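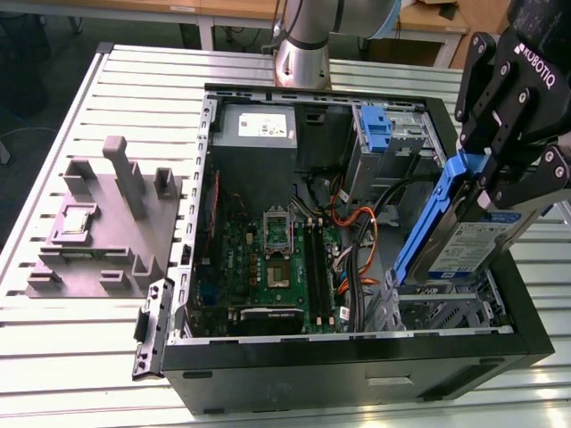
What will I be doing all day?
Guiding a robot arm through small assembly jobs on desktop computers, again and again, so that a learning system has good examples to copy.

Trurton > Work with us > Demonstration operators

2019-06-29

Trurton is looking for 4 demonstration operators to join the Zudura project at our workshop in Wustdale. The posts start in September and run until the end of the collection, with a fair chance of going on to the next one. You don't need a degree or any background in robotics. You do need steady hands, decent patience and a liking for getting a fiddly job right.

About the project

Zudura is a long piece of work on teaching robot arms to put computers together and take them apart. We don't write out every movement for the arm. A person steers it through the task using a hand controller, we record what the cameras saw and how the joints moved, and the learning system studies the recordings. It learns from whatever it is given, good habits and bad, so the people giving the demonstrations matter enormously to us.

We have 2,081 accepted demonstrations so far and want to reach 4,000 before the collection closes. Fitting hard drives is the task we most want more of. It looks easy until you try it with a gripper! The drive has to meet the bay at the right angle, the rails have to find their slots, and the fingers must let go without dragging anything back out. We also have a good deal of work to do on processors and memory.

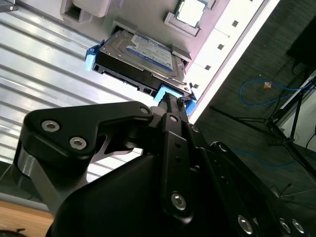

Fitting a hard drive, from the gripper's side.

What the work involves

You will run short episodes at a bench, resetting the parts between each one and changing their starting positions as the task sheet asks. After every episode you mark it as accepted, rejected or unsure, and add a note if something odd happened. Fumbles that you recover from are very welcome, and we keep those. Episodes where a part was forced are rejected, and we would much prefer to hear about a bent pin straight away than find it later.

You will spend part of each shift away from the controls, watching back recordings and checking labels. Steering an arm takes real concentration and we don't want anyone doing it for hours on end. Shifts are arranged so that operators swap over often, and there is always a second person in the workshop.

Training takes 3 weeks. The first is mostly practice with foam blocks and scrap cases, and nothing you record in it goes into the collection. Driss Radwan runs the training and has a gift for spotting why a grip keeps slipping. By the end most people have found their own way of doing things, and that's fine by us – a system that has only seen one person's style tends to be a poor learner.

You might suit this if you

- have built or mended computers, bicycles, clocks, model railways or anything else with small parts
- can repeat a task carefully and still notice when something has changed
- write short, clear notes
- are happy to say that a recording of yours should be thrown out

Left-handed applicants are very welcome, as the controllers can be set up for either hand. If you use a wheelchair or need to work seated, tell us and we will set the controls at a height that suits you before your trial.

Hours and pay

Full-time and part-time posts are both open. Pay is by the hour, training included, and is the same whether your episodes are accepted or not. Paid holiday builds up from your first day. The workshop is a short walk from the Kermani building, where there is a canteen and covered bicycle parking.

How to apply

Send us a page or so about yourself and one thing you have built, mended or taken to bits. A formal CV is optional. We will invite people for a paid trial session, where you can have a go at the controls and meet the other operators. Nobody is expected to be good at it on the day, and most of us dropped plenty of drives to begin with.

Sepehr Bagheri leads the collection and is glad to answer questions before you apply. Put "Zudura operator" at the top of your letter and say whether you would like full-time or part-time hours.

Contact Trurton | © Trurton, Wustdale | Back to top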